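Discharge printing

Discharge printing is a method of patterning cloth in which the fabric is first dyed a single colour and the dye is then removed, in chosen areas, by a chemical paste. The areas treated in this way return to white or to a pale version of the undyed cloth. If a second dye that withstands the chemical is mixed into the paste, the ground colour is destroyed and replaced in the same step, and the process is then known as colour discharge or illuminated discharge.

The method belongs to the group of indirect printing styles, along with resist printing. In direct printing the colour is laid on white or lightly tinted cloth, and any large area of ground colour has to be printed along with the pattern. Discharge printing allows the ground to be dyed by immersion, so that it is level and usually reaches both faces of the cloth.

Terminology

The dyed cloth before printing is called the ground. Dyes that can be destroyed by the paste are described as dischargeable, and those that survive it as discharge-resistant. The term white discharge is used where no second dye is present. Half-discharge refers to the use of a weak paste to lighten the ground without clearing it, giving a tone-on-tone effect. The word extract was once common for the same process in wool printing and survives in some mill records.

Chemistry

Most discharge pastes work by reduction. The colour of an azo dye depends on a double bond between two nitrogen atoms, and when this bond is broken the molecule splits into smaller parts that have little or no colour. These parts must be washed out of the cloth, as some of them darken again on exposure to air and light.

The reducing agents in general use are sulphoxylates, of which sodium formaldehyde sulphoxylate is the best known. It is stable at room temperature when kept dry and becomes active when steamed. Zinc formaldehyde sulphoxylate works in acid conditions and is preferred for wool, silk and some synthetic fibres, which are harmed by strong alkali. Thiourea dioxide is also used, mainly on synthetics. Tin(II) chloride was widely used in the past, but it attacks metal parts of steamers and leaves an effluent that is costly to treat.

Oxidising discharges are older. Indigo grounds were cleared with chromate pastes followed by an acid bath, and Turkey red with acid printed on the cloth before passage through bleaching powder. Both carry a risk of weakening cotton, and chromates are now avoided on grounds of health.

Choice of dyes

Not every dye can be discharged. Makers commonly grade their ranges for this purpose, the highest grade being given to dyes that clear to a full white. Many direct dyes and vinyl sulphone reactive dyes on cotton clear well. Phthalocyanine turquoises and most anthraquinone blues do not, and are among the colours used for illumination. Vat dyes are the classic choice for illumination on cotton, as the reducing agent that destroys the ground also brings the vat dye into its soluble form and allows it to enter the fibre.

Dyed grounds are tested before bulk work. The depth of the ground matters less than the dye itself: a deep navy made from suitable dyes may clear more fully than a pale green made from unsuitable ones.

Process

The cloth is desized, scoured and bleached, then dyed and dried. Reactive-dyed grounds are sometimes left unfixed or only partly fixed, which makes clearing easier but leaves the cloth sensitive to handling.

The paste consists of the reducing agent, a thickener, water, and small amounts of other substances according to the fibre. Thickeners must withstand the reducing agent; starch ethers, locust bean gum ethers and British gum are usual. Glycerine or urea may be added to hold moisture during steaming. White pigment, as a rule titanium dioxide, is sometimes included to improve the look of a white discharge.

Printing is by flat screen, rotary screen or, in small workshops, by block. The printed cloth is dried promptly and without excess heat. Delay between printing and steaming causes loss of reducing power, particularly in damp air, and mills limit this period to a few hours.

Steaming takes place at 100 to 102 °C in saturated steam that is free from air, for five to 13 minutes on cotton. Air in the steamer uses up the reducing agent and gives dull or uneven results. The cloth is then rinsed cold, oxidised where vat dyes are present, soaped at the boil and dried.

Faults

Haloing is a pale line round the edge of a printed shape, caused by the spread of reducing agent beyond the thickened paste. It is reduced by drier steam, a stiffer paste or less glycerine. Flushing is a more general spread of the same kind. Poor whites may result from weak paste, late steaming or an unsuitable ground dye. Marking-off, in which wet or damp paste touches another part of the cloth, produces faint ghost shapes that often cannot be seen until after steaming.

Tendering, or loss of strength, occurs mainly with oxidising pastes and with silk left too long in the steamer.

Safety and effluent

Sulphoxylates that contain formaldehyde release it during steaming, and extraction is needed over the steamer and the drying section. Washing water carries sulphites and sulphates, as well as the breakdown products of the dye. Some azo dyes split into aromatic amines that are restricted by law in many countries, and these dyes are excluded from discharge work as they are from dyeing in general.

Appearance and identification

On a discharge print the ground is normally as strong on the back as on the face, while the pattern may be less distinct on the back. Fine pale lines on a dark ground tend to be crisp, and the cloth keeps its original feel. Direct prints made with pigment are often paler on the back and slightly stiffer in the printed areas - though this is not a sure test, and thin cloths can mislead. Overprinting, in which a dark pattern is laid on a ground dyed in a lighter colour, needs no discharge, as the darker colour covers the ground.

See also

Block printing
Burn-out (devoré)
Overprinting
Resist printing
Vat dye
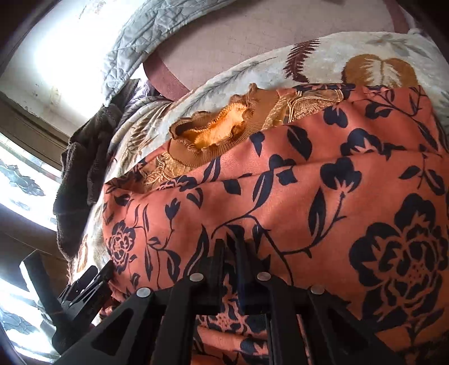 Dark navy floral print on an orange fabric.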